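Police Records and Property Room Clerk
Town of Beltedby Police Department
Posted 29 August 2018

The Beltedby Police Department is hiring one full-time civilian clerk to look after records and the property room. You will not carry a gun. You will carry a key ring, and after the first month you may come to feel the gun would have been lighter.

We are a small department serving a town with two banks, one of which has been robbed. The paperwork from that robbery takes up a shelf and a half. Somebody has to know where it is, and the last person who did has retired to a lake and isn't picking up.

What the job involves

You will take in evidence and found property from officers at the end of their shifts, check it against the form, and send the officer back when the form says "misc. items." You will enter each report in the Leitner records system, which was installed with great ceremony and has been slow ever since. You will release reports to insurance companies, attorneys, the county prosecutor and members of the public who are sure the fender bender was the other guy's fault.

The property room now holds 1,694 items. The Leitner system says it holds 1,477. Closing that gap is the first project of the new hire, and we would like it closed before the state audit in December. Most of the difference is thought to be bicycles.

You will also:

Prepare files for court and deliver them to the Prudness courthouse, a drive of 20 minutes or one freight train, whichever is longer.

Run the twice-yearly auction of unclaimed property, including setup, sign-in and telling people that we can't hold a chainsaw for them.

Arrange the lawful destruction of items when the court says so, with a witness and two signatures.

Answer the front window when dispatch is busy. People come to the window for accident reports, fingerprint cards, and to tell us what they think of the new stop sign on Fitmont Avenue. We have a form for the first two.

What we need from you

A high school diploma or GED, and two years of office work of any kind. Courts, hospitals, warehouses and title companies have all sent us good people. A school attendance office sent us the best one.

Typing at a decent clip. A valid driver's license. The ability to lift 40 pounds and to climb a rolling ladder that rolls a little more than it should (it's on the list).

A clean background. We will run your fingerprints, talk to your references and look at your driving record. An old speeding ticket won't sink you. Leaving it off the application will.

You should be able to keep your mouth shut. Beltedby is a town where your aunt will ask you at dinner who got arrested, and you'll need to enjoy the potatoes and say nothing. Some of the reports are also hard reading - please think about that before you apply.

Hours and pay

Forty hours a week, 7:30 to 4:00 with half an hour for lunch. Court days can run late and are paid as overtime. Starting pay is $539 a week, with a raise after six months if you pass probation. Health and dental start on day 31. There is a state pension, and a one-time $2,000 hiring bonus paid in two halves, the second half after a year, for reasons you can probably guess.

How to apply

Pick up an application at the front window or print one from the town website. Bring it back in person or mail it to Beltedby Police Department, Attn: Records, 12 Fitmont Avenue. We don't take applications by fax, as the fax machine is itself now an item in the property room.
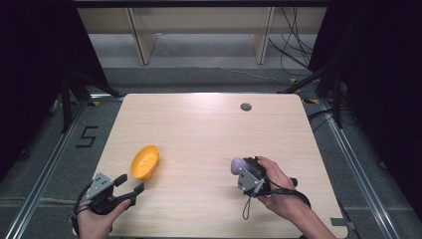
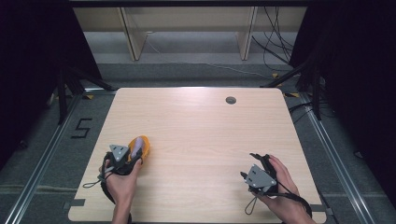
Applicants who make the first cut will be asked in for a typing test, a filing exercise and an interview with the chief and the records sergeant. The filing exercise takes an hour. It uses made-up cases, so don't go looking for them in the newspaper. Those still standing after that get a conditional offer, followed by the background check, which takes three to five weeks and can't be hurried by calling us.

The position is open until filled. The Town of Beltedby is an equal opportunity employer. If you need an accommodation for the test or the interview, tell us when you turn in your application and we'll set it up. Parking is behind the building. Please don't use the spaces marked for patrol cars, even for a minute.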